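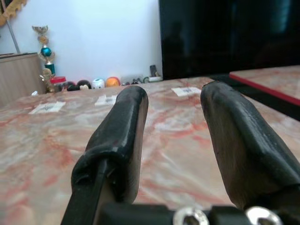 Can the small white labels be peeled off the tabletops before the tables are put away?
Please leave them in place until the ticket is closed, as they mark the back edge of the table for the setting layout.

Ticket 147 – Folding tables, Ginside dining room
Category: Furniture and tableware
Status: Monitoring

Reported issue
The dining room reported that lightweight tableware was difficult to find on the marble-patterned tops at clearing time. Forks were the item most often missed. A second complaint concerned the two tables, which were said to rock when a person leaned on the near edge.

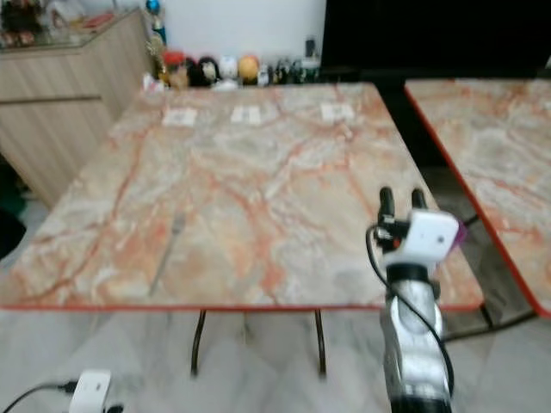 The first check covered the legs. Both tables were folded, reopened and set down again on the floor tiles. One table still rocked slightly. It was turned a quarter and the movement stopped, which points to an uneven tile. No parts were ordered from Fovlow.

The second check covered visibility. Pale and grey cutlery was compared with coloured items under the normal room lights.
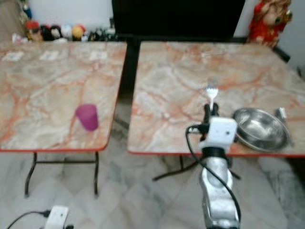
Purple cup on the left-hand table; white fork over the right-hand table.

Staff had no trouble finding coloured cups from the doorway. Forks were missed in 7 of 16 clearing rounds, mostly in the late afternoon. The supplier, Waseo, was asked whether the same forks could be had in a darker colour. A reply is pending.

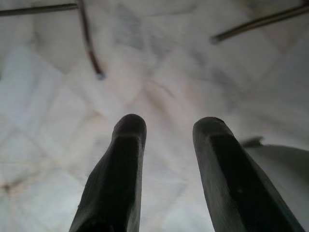
In the meantime, the following steps apply.

Clear cups first, then go over each top by hand from the back edge to the front.
Keep a gap between the tables so that the trim does not rub.
Wipe the tops with a soft cloth and plain water. The Baidoo spray left streaks – please do not use it.

Update, Sunday: no rocking reported. One fork was found in the linen bag. The ticket stays open until Waseo replies.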